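Cedirby Opens Up Its Setup and Care Routine for the Elano Two-Arm Cell

DRIMBERG, March – Cedirby today released the full setup and care guide for Elano, its two-arm tabletop cell, and the team could not be happier to see it go out the door. The guide is free to read and covers the whole working life of the cell, from bolting down the arm bases to changing worn finger pads. It is written for the people who look after the machine every day, and it uses the same words they do.

"We had all of this on sticky notes and in people's heads," said Sverre Lundgren, who leads cell support at Cedirby. "Getting it into one place has been a joy. I learned things about our own cables that I really should have known years ago!"

The heart of the guide is a handover check between the two arms, run on a plain white table with a basket on each side. A roll of yellow packing tape is the main test piece. A gripper has to get a finger into the core, hold the roll up, and let go of it cleanly.
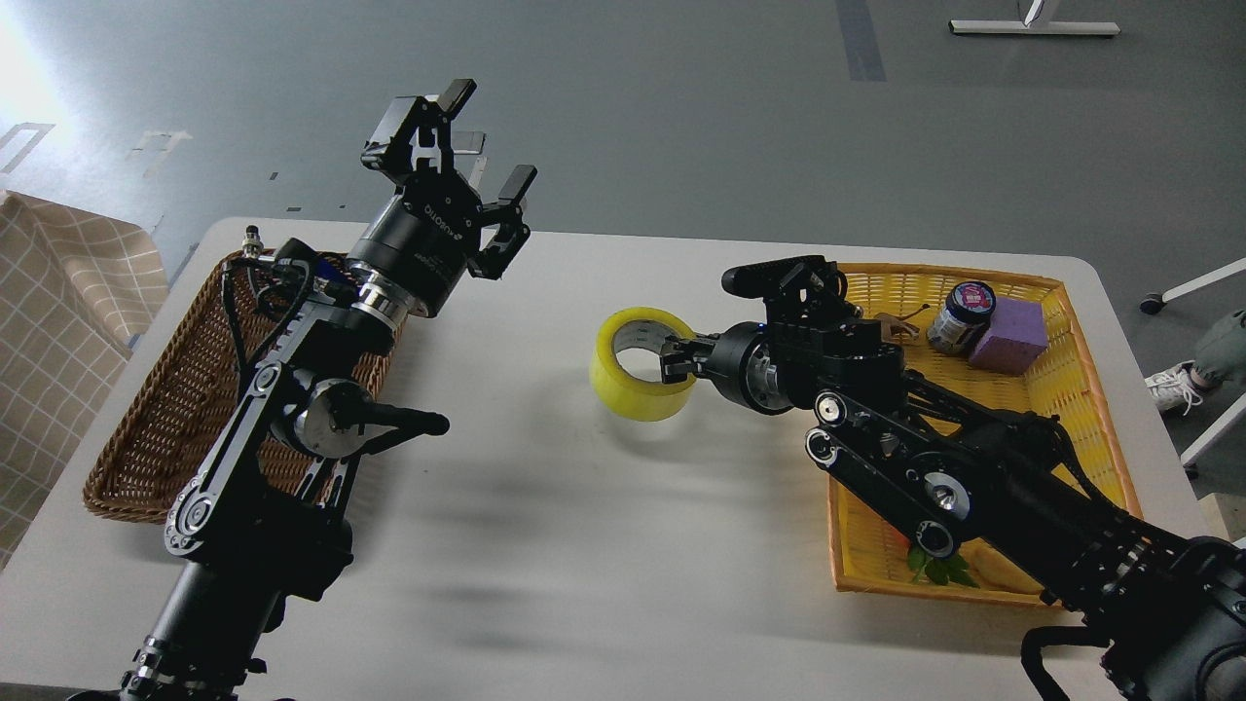
Lundgren's group runs the check every Thursday and again after any repair, however small. One full pass takes 148 seconds on a cell that is in good order. If it takes longer than 165, the guide sends the reader to the joint alignment pages before anything else gets touched. The group wrote those limits after 300 passes on the cell in Drimberg, and they have kept to them ever since.

What the routine covers:

- Table and baskets. Set the table square to the arm bases. The brown wicker basket goes on the left and the yellow plastic one on the right, and the wicker basket starts out empty.

- Small items. Load the yellow basket with a mix of shapes. Drimberg uses a toy carrot, a toy croissant, a foam block, a little jar and a small animal figure.

- Gripper opening. Send both grippers to fully open and look at the fingers from above. Wipe the pads with a dry cloth.
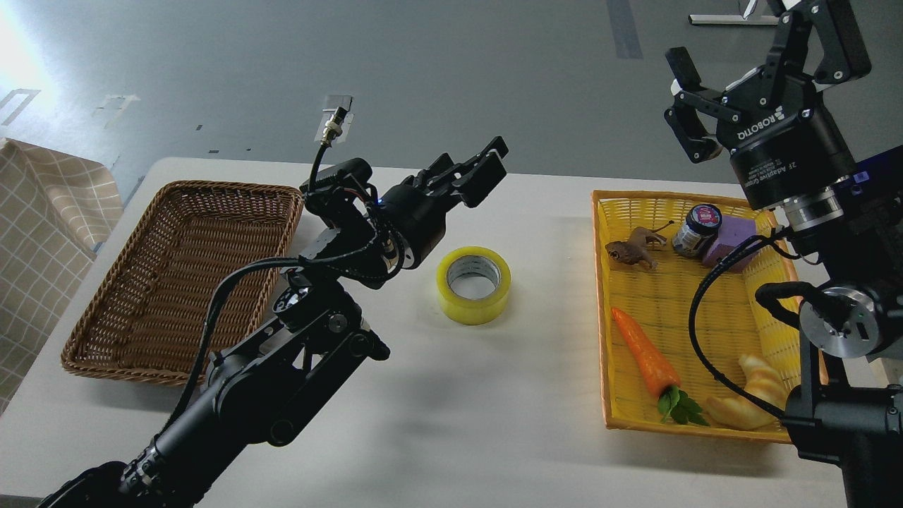

- Cables. Follow each cable by hand from the wrist down to the base with the power off. Loops need enough slack for the arm to reach its far corner, and that slack should be checked again at full reach.

- Hold test. Grip the roll through its core over the wicker basket and wait 2 minutes. Any slip goes in the log. 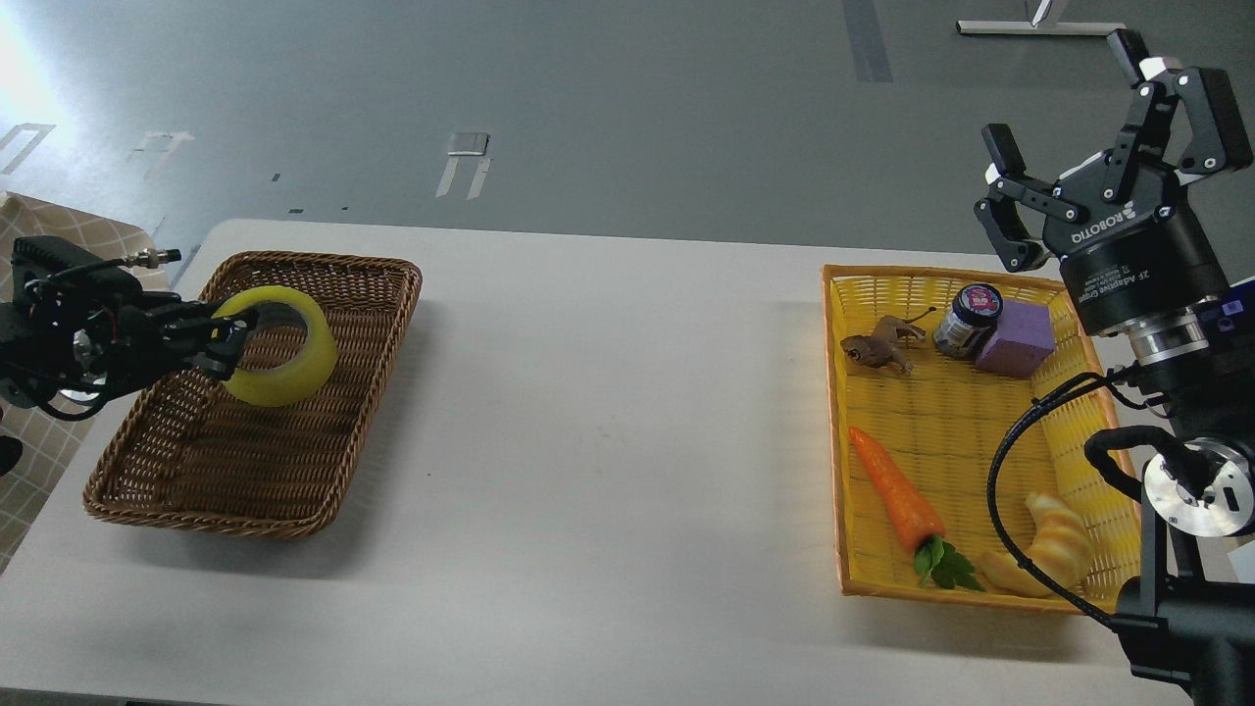
Roll of packing tape held over the wicker basket, Elano cell, Drimberg.

The repair chapters were tried out first by the maintenance crew at Chiang, a Cedirby partner that has run an Elano cell on its training floor since last fall. The crew sent back page after page of notes, and a good many of them went straight in. The section on wrist connectors was redrawn from scratch, and the steps for removing a gripper now start with parking the opposite arm (a great catch, and one the Cedirby team had been doing without ever writing it down).

"They were tough on us in the best way," said Lundgren. "One of the notes just said 'which screw?' and they were right. We had four screws on that page and hadn't named any of them."

The guide also includes a blank log sheet, a spare parts list and a one-page start-of-day check meant to be taped up beside the cell. Updates will follow as more crews send in notes, with a chapter on base mounts next in line.

About Cedirby
Cedirby builds and supports small two-arm cells for training floors and workshops. The company is based in Drimberg, where it also runs hands-on classes in cell setup and repair.

Media contact: Sverre Lundgren, Cell Support, Cedirby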